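Freestanding clothes rack

A freestanding clothes rack is a piece of furniture for hanging garments without a wardrobe. The usual pattern has two uprights, a horizontal rail and a low shelf. Makers often call it a space saver, a claim that deserves some doubt: a rack needs as much floor as a narrow cupboard and hides nothing.
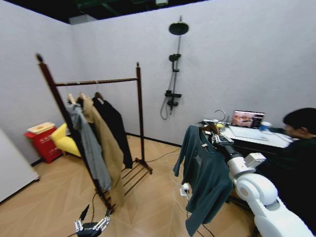

Long coats are the usual test. Sellers such as Homley and Skumomico list racks as suitable for "full-length" wear, but the term has no agreed meaning, and a hem that reaches the shelf makes the shelf far less useful for shoes.

Use in small rooms

Racks are widely recommended for rooms that double as an office. The evidence is thin. A Gomura survey of 3,161 tenants, published in October 2021, found that 161 had given up a rack within a year, but it did not ask why.

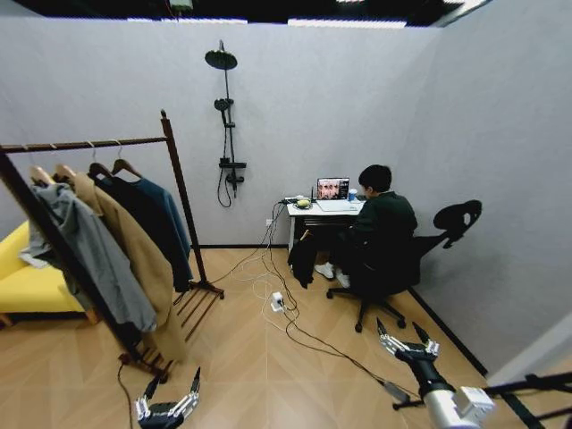 A desk and a clothes rack sharing a compact room.

Hangers

Wooden hangers are said to protect the shoulders of a coat. Shape probably matters more than material, and a flat hanger may be little better than wire for heavy cloth.
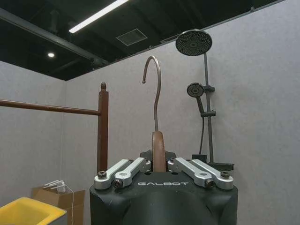
Does a rack keep clothes in better condition than a wardrobe?
There is little to show that it does. Air moves more freely, but dust and sunlight reach the cloth as well.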